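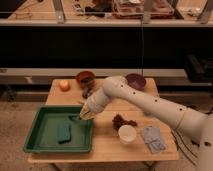 Minutes, table and small items meeting
Riviere Room, Grorkbridge House
Sunday, 10:30 a.m.
Quorum present. Minutes of the previous meeting approved with one correction (item 4, "shelf" to read "drawer").

1. Table contents
The table list was reviewed. The green tray stays on the left half of the table. Bowls stay toward the back. The white cup and the light blue cloth keep their places at the front right. No change to the list for the small orange fruit.
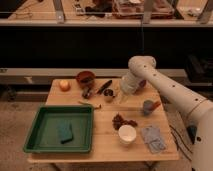
Knives are to be returned to the drawer when the table is cleared. It was asked whether the knife should have its own sleeve. Deferred until the drawer inserts are measured.

2. Inventory
The household inventory stands at 91 items, of which 17 have no assigned storage place. The old labels from Metley do not stick to curved surfaces. Agreed to label the storage boxes only. Box 30 is listed twice on the sheet; the second entry is to be struck. 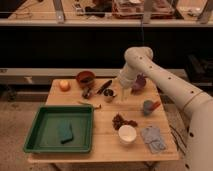 The tray was discussed at some length. One view was that it should hold all cleaning items. The other was that it should be kept for the teal-green piece alone, with other cloths stored flat. Put to a vote: second option carried. The inventory sheet will be amended.

3. Purchases
Quote received from Hastenano for drawer inserts, total 66 dollars with delivery. Approved. Replacement cups not approved at this time.

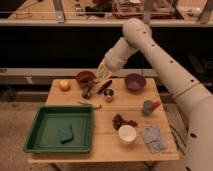

GRORKBRIDGE HOUSEHOLD ITEMS GROUP

4. Clearing order
Adopted as follows: utensils first, then cups, then bowls, cloths last. Loose dark red-brown pieces are to be gathered by hand before the tabletop is wiped.

5. Other business
The drawer under the window sticks. To be planed before the inserts arrive.

Meeting closed 11:40 a.m. Next meeting in October, same room.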